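Kids' Corner > Science > Out and About > A Day with Robot Arms

April 2026
By Concetta Bellini

Drumonance is a robot workshop. Most days it is closed to visitors, but every October it holds an open day, and last time our reading club went along. There were 171 visitors, and many of them were under 12.

The robots there do not have faces or legs. They are arms, and they are bolted down so they can't tip over.

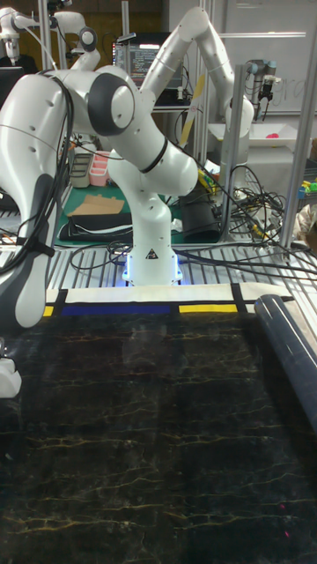
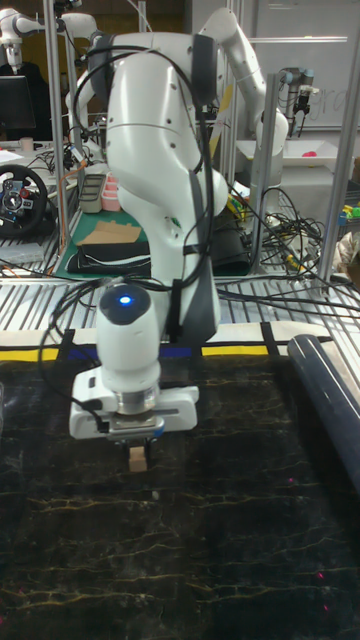
A robot arm bends at its joints, the way you bend at your shoulder, elbow and wrist. Inside each joint is a motor. When the motors turn together, the hand end of the arm can reach a spot from above, from the side or at a slant. You have one elbow. Many robot arms have more bending places than you do, and that helps them reach past things that are in the way.

The hand is called a gripper. A simple gripper has two fingers that slide together and apart. Try it yourself: hold out your thumb and one finger, keep them straight, and pick up an eraser. Now try a coin lying flat on the table. The coin is much harder, and it is hard for robots too.

Marin Perić works at Drumonance and answered our questions. We asked him how the arm knows what to do. He said that a person writes instructions, called code, on a computer. The code might say: move over the block, go down, close the fingers, go up. If one step is missing, the arm will not guess it. Leave out "close the fingers" and the arm comes back up with nothing.

We also asked if the arms get tired. They don't, but their parts wear out, and the screws have to be checked. One arm has a notebook with 284 checks written in it.

Visitors had to stay behind a line on the floor. A moving arm can bump you hard, and it may not know you are there. Every work area had a stop button, and the staff showed us where it was before anything moved.

The next open day is in October. It is free, but a grown-up has to sign you in.

Comments

Odura: My class did the coin test. Long fingernails help a lot.

Stendine Library: Is the building okay for wheelchairs?

Concetta Bellini: Yes, use the side door. There is a ramp.

Kopecký family: We went too. My son wants to know if the arms can play chess. He forgot to ask.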